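# ruvik

Ruvik is a small text dataset of bedding care labels, plus a script that turns them into something a person might follow. It exists because Ngọc Đỗ ruined a blanket and took it personally.

## What's in it

One CSV, `labels.csv`, with a row per care label. The wording was typed in by hand from sheets, blankets, pillowcases and sleeping mats, then checked by someone who hadn't typed it.

| field | meaning |
|---|---|
| `maker` | the name as sewn on, misspellings kept |
| `item` | sheet, blanket, pillowcase, mat, other |
| `advice` | the full text of the label |
| `tone` | 1 (polite) to 4 (threatening) |
| `conflict` | `yes` if the label argues with itself |

The two makers with the most rows are Grosora and Roron. Grosora writes short and sulky. Roron writes as if each pillowcase were going before a judge.

There are 52 rows marked `conflict`. Most say both "do not iron" and "iron on low". We have left them alone — choosing a side felt above our station.

## Mats

Mats get their own value in `item` because their labels read nothing like the rest. A sheet label is mostly about water. A mat label is mostly about not folding the thing, leaning on the thing, or storing the thing near a radiator.
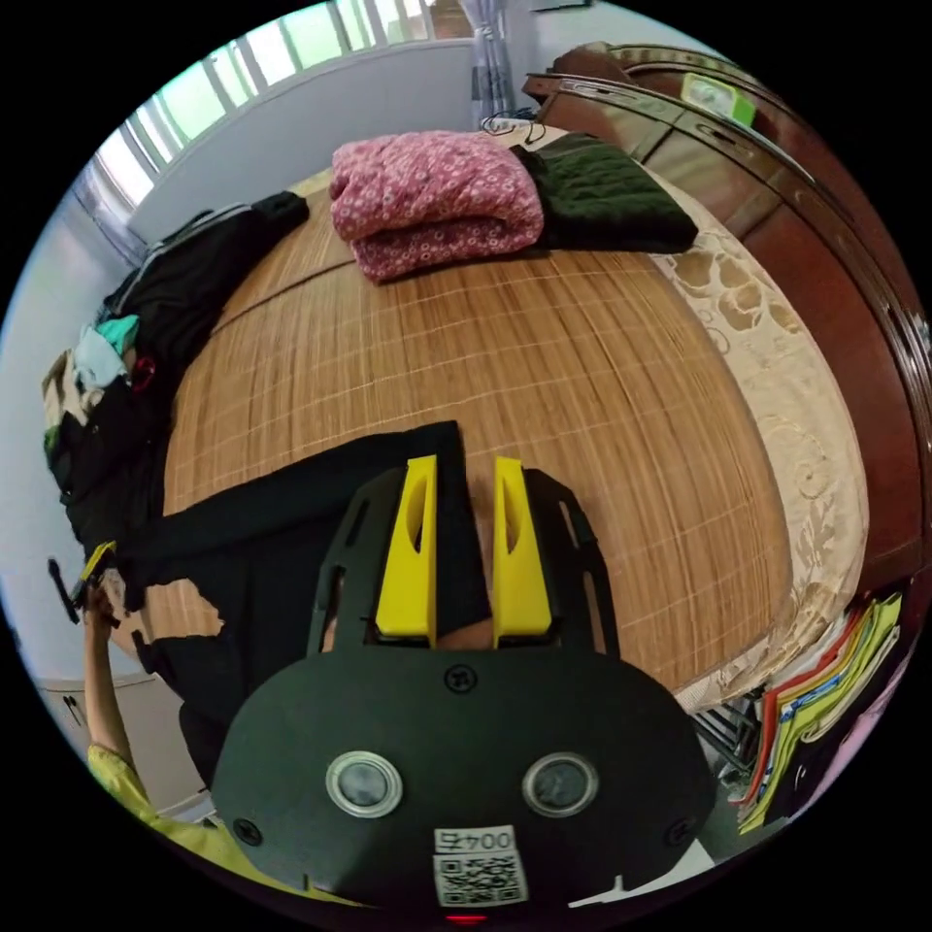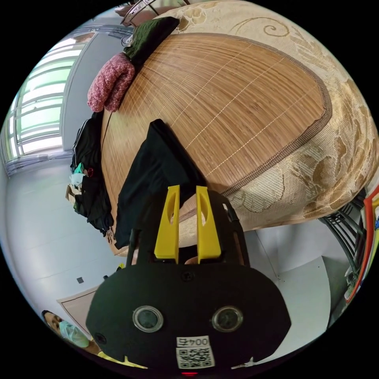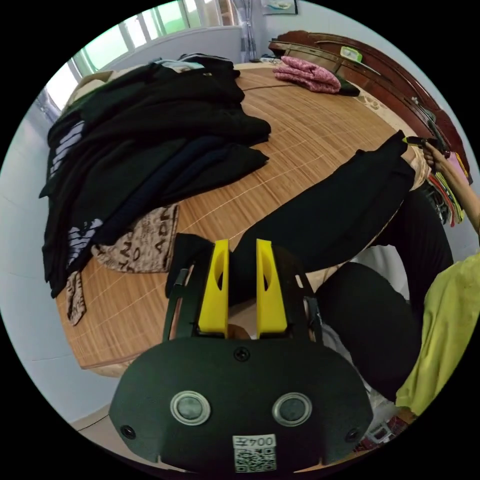 *Slatted mat surface, all three; dark clothes on it in the last.*

If a label calls its mat a "cover", "topper" or "cooling surface", we still file it under `mat`. Guérin calls one of theirs a "summer layer", and it went in the same drawer.

## Running the script

```
python ruvik.py labels.csv --item mat --tone 2
```

Leave out `--tone` and you get everything, shouting included. The output is plain text, one instruction to a line, with repeats removed. Add `--keep-repeats` if you enjoy being told four times to keep away from bleach.

## Known problems

- `tone` was scored by two people who disagree about what counts as rude. Sointu Ruotsalainen is the stricter one.
- 13 labels were too faded to finish. Their `advice` ends in `[...]`.
- Capital letters are kept in the CSV but flattened by the script, so some of the menace is lost.
- Washing symbols are not included. We tried, and we fell out over the triangle.

## Changes

**December 24, 2024** — Fixed the crash on empty `maker`. Moved "bolster" out of `mat`, where it had been sitting since the first version. Next batch of labels goes in come January, if the typing gets done.

## Licence

Use it for what you like. Laundry results are your own affair.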